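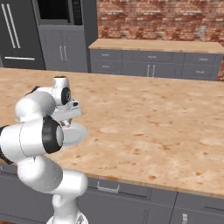
Former Schnyder manager changes plea in Fledden harbour contract case

A former manager at the building firm Schnyder has changed her plea to guilty in the long-running case over the Fledden harbour repairs, and has agreed to give evidence for the prosecution when the remaining defendants go on trial in December.

Nuria Alemayehu, who looked after the firm's bids for public work, had denied all the charges against her at an earlier hearing. She stood this morning to admit one count of conspiracy to bribe a public official, speaking so softly that the judge had to ask her, quite kindly, to say it again for those at the back. Two further counts will lie on the file.

The case concerns the repair of the harbour wall at Fledden, a job that many people in the town will remember for the cranes, the closed footpath and the very long wait for the fish market to open again. Prosecutors say that Schnyder was shown the figures put in by its rivals before bidding closed, and that in return 700,000 euros was passed to members of the harbour board through Bonivora, a consultancy that seems to have had an office, a letterhead and very little else.

The court heard that Alemayehu has already given investigators 8 witness statements, together with a good many emails and a set of notebooks in which she wrote down meetings as they happened. The prosecution told the judge that the notebooks fill in a stretch of several months for which hardly any other record has been found – and that without them the part played by Bonivora would be a good deal harder to follow.

Counsel for the three other defendants, who all deny the charges, objected to the arrangement at some length. They argued that she had every reason to please the people who would be speaking up for her at sentencing, and asked to see the full terms of her agreement. The judge said they were entitled to the terms and gave the prosecution 30 days to hand them over, adding that how far she is to be believed would be a matter for the jury.

Hullolitz, the engineering company that lost out on the contract and first complained about it, was represented in court but made no comment. Alemayehu was released on bail until after the trial, when she will be sentenced.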